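Hasano to Open Regional Garment Care and Repair Center in September

Sep 17, 2020

Hasano, a provider of textile care services to hospitals, hotels and private households, today announced the opening of a regional garment care and repair center in the Nisero district. The center brings the company's sorting, mending and finishing work under one roof for the first time and will begin accepting orders from existing customers this month.

The new site replaces three smaller workshops that Hasano has operated under separate leases. All 51 employees of those workshops have been offered positions at the center at their current rate of pay, and the company expects to fill six further openings in mending and customer service before the end of the year.

"Our customers have asked for one address, one price list and one person to call, and we are pleased to be able to offer them that," said Yolotzin Sandoval, managing director of Hasano. "A pair of work trousers with a sound waistband and a worn knee has years of use left in it. We would like more people to have it mended before they think about buying another."

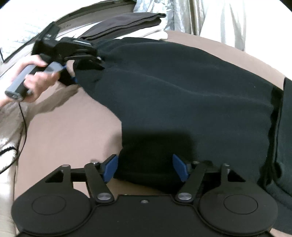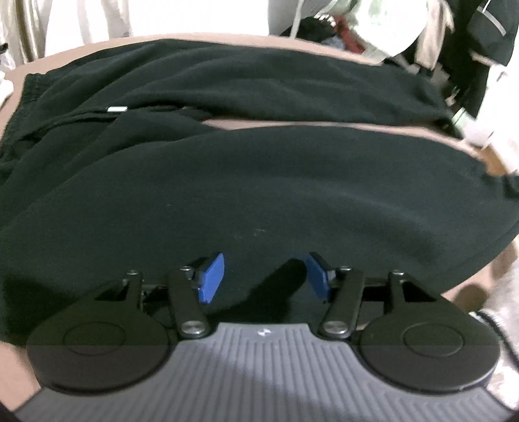
Under the new arrangement, household customers may bring clothing to the front counter or leave it at any participating Vlachou dry cleaning store. Repairs offered at opening include hems, zippers, waistband elastic, patching and the replacement of buttons and snaps. Leather, fur and bridal wear will continue to be referred to outside specialists.

Business accounts will be served through Reltiletti, the order tracking system that Hasano introduced at its largest workshop last year. The system currently serves 592 accounts. Customers who hold paper order books may go on using them until their present contracts come up for renewal.

In keeping with current public health guidance, the front counter will admit a limited number of visitors at a time and face coverings will be required. Customers who prefer not to enter the building may arrange curbside drop-off by telephone.

Prices for standard repairs remain unchanged from the current list. Copies of the list are available at the front counter and at Vlachou stores.

Media inquiries should be directed to the Hasano communications office.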